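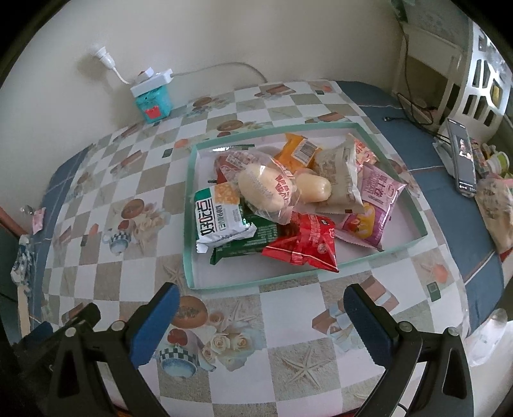
Snack tray on the check cloth, jaws open. Wide lens, hence the bendy table edge.

Pundmont bench notebook, May. Entry by Wanda Kaczmarczyk, continued from the one with the glue stain.

Started 4:40 pm. Aim for the session: find out if the hand tool gives us recordings good enough to bother building the arm for. I still think the answer may be no. Hicham thinks it's yes and has already priced the motors.

State of the tool. Linkage as rebuilt, both arms closing evenly now after I took the left one apart and found one pivot tighter than its partner. Opening measures 88 mm between pads at the tips with the trigger fully released. The Romer instructions promise more than that. I get 88 every time, with the calipers and with a ruler, so I'm writing 88 in the config and will stop arguing with a PDF. The blue pads are the new pair. The old ones are in the drawer if anyone wants to compare, but please don't mix one old and one new like last time. The grip goes crooked and you spend an hour blaming the linkage.

Play at the pivot screws is better than it was but I can still feel it. Hold one arm, wiggle the other, there's a click. I backed the screws off a hair to get rid of the stiffness and now of course there's slop. Between those two states there must be a good one and I haven't landed on it. Dilwyn suggested thread locker. I'd like to find the right tension first and lock it afterward.

The task. Pick one packet out of the tray, lift it, put it down on the cloth, go again. Sounds like nothing. The pile is a pain, and it's meant to be. Everything overlaps. The shiny red one lies across the end of the green one and sticks out over the front rim, and the white square one sits on the green one too, so the green is pinned from both sides. The big bun is on top in the middle and is by far the easiest thing to take. Which is my first complaint about the whole idea: left to choose, every person who picks up the tool goes for the bun. I did. Hicham did. Viktória did it while telling me people would surely spread their picks out. If we train on that, we'll have a machine that is very good at buns.

So from now on there's a card with the order on it. You take what the card says even if it's buried. If you can't get at it, that's a failed try and you log it as a failed try. You don't move something else out of the way and then call it a success. (Hicham, I saw the log.)

Numbers so far, since the counter was reset: 1,192 tries recorded, 1,049 of them usable after the tracking check. People have been quoting that as if it were a success rate. It isn't. Usable means that the software knew where the tool was the whole way through. It says nothing on whether the packet was picked up. I went through a batch by eye and there were perfectly tracked recordings of the jaws closing on air. Nice smooth paths, too.

What gets thrown out is more interesting to me than what's kept. Most of the rejects I opened have the same thing going on: the tool tips up, the wall fills the view, and Brorska loses its place. The wall is plain off-white and there's nothing on it to hold on to. The lamp and its cord give it a little at the far left and that's your lot. Down on the cloth it's the opposite problem. The print is busy, papayas and checkered cups and roses, and at first that looked like a gift for tracking. Then I noticed it repeats. The same papaya half, the same cup, the same roses come round again to the left of the tray, only the size looks different from where the tool is. When Brorska loses its place over the wall and comes back down, it sometimes picks up on the wrong cup. The path jumps sideways and carries on as if all was well. The check is supposed to catch the jump. It catches the big ones. I found small ones it had waved through, and I found them by luck.

Viktória says a jump that small won't matter once there are enough recordings. Maybe. I've heard "it averages out" from her before, about the old pads, and it did not average out.

Test done tonight: taped printed markers to the wall, ran the card once with them up and once with them down. Tracking held better with them up. That's one run each way with one tired operator, so please nobody write it into the project page as a finding. I'd want it repeated by someone who doesn't know which answer I'm hoping for. I took the markers back down after. Hicham's worry is that the arm will learn to look at the markers and then be useless on any other table. That's a fair worry and I don't have an answer. My counter worry is that it will learn the papaya.

Wrappers. These are worse than I expected and I expected bad. Glossy film throws the lamp straight back into the lens and the highlight moves as you move. On the red one you can watch the edge of the packet vanish and come back. The bun in the clear wrapper is tricky in another way: the wrapper sits out beyond the bread, the jaws touch film well before they touch bun, and what you feel in the trigger at that moment is nothing at all. A person just keeps squeezing and it's fine. The recording only has jaw width and picture. Somewhere in there the squeeze firms up and we aren't recording that. I'd like a force sensor. I know what it costs. I'm still writing it down.

The crimped ends are the best handle on most of the packets, if you come in edge-on. Pads flat to the fin, lift, done. Pinch the middle and the packet bulges and slips. I now do the crimp grip without thinking, Hicham pinches the middle, and Dilwyn does something with his wrist I can't copy. Three styles in one data set. The paper everyone keeps sending me says variety is good. It doesn't say anything regarding variety where one of the styles mostly fails.

Also the pink and purple one that leans up the right side. You can't get behind it with the right arm without knocking the rim. I tried from above, from the front, and at a slant. From above worked when I was slow. At normal speed the tray slides on the cloth and the recording is then of a tray moving, which nobody wanted to teach it. Options are tape under the tray, a heavier tray, or drop that position from the card. I'm for tape. Grażyna is for a heavier tray and says tape on her tablecloth is out of the question, so I suppose heavier tray.

Clutter. I cleared nothing from around the table and I'd like it to stay that way. Hicham wants a clean background for the demo. If it only works with a clean background I'd like to know now, before we have spent the motor money. The phone on the right side is the exception. The screen changes and that's one more bright thing moving for no reason, so screen off or phone somewhere else, please.

On the arm. Read through the Malinowski build again at 7 pm with a sandwich. The claim is 3,037 recordings before their arm picked "reliably" from a mixed bin. No definition of reliably that I could find, no list of what was in the bin, and the video has a cut right before each lift. I'm not saying it's fake. I'm saying I wouldn't buy a used bike off that video. Even taking it at its word, we're well short, and theirs were hard boxes as far as I can tell, which hold still when you look at them. Ours crinkle.

Hicham came by as I was packing up and we went over this again. His case, written down fairly: the tool is cheap, recordings are quick, the arm can be sold on if it's a flop, and waiting for perfect data means waiting forever. My case: the tool has slop in it, the tracking check lets bad paths through, we have three grip styles, and the arm will copy every bit of that with great patience. We agreed on a small gate. Fix the check, record a fresh set with one grip style, train on that, and play the result back over the real tray as a drawn path on the screen. No arm needed for that. If the drawn path goes to the packet on the card, we order motors. If it goes to the bun, we don't.

He wants to allow two misses. I want to see it first and then argue over misses.

To do

Pivot screws: find the tension, both arms, then thread locker. Me.
Tracking check: flag small sideways jumps, mainly right after the tool comes down from the wall. Viktória, by whenever she said.
Go back over the kept recordings with the new check. I expect the 1,049 to shrink and I don't want groaning.
Separate column in the log for packet lifted, yes or no. Fill it in while you're standing there. Filling it in from memory later doesn't count.
Crimp grip for everyone for the fresh set. Dilwyn to be told kindly.
Heavier tray, same size if it can be had. Grażyna has one at home she'll look out.
Write the real opening into the Romer config, 88, and leave a comment so it doesn't get "corrected" again.
Replace any wrapper that splits. A split one folds differently and it creeps into the recordings. Don't eat the stock until the set is finished.

Stopped 9:15. Tool back on its hook, battery on charge, card with the order is inside the front cover of this book.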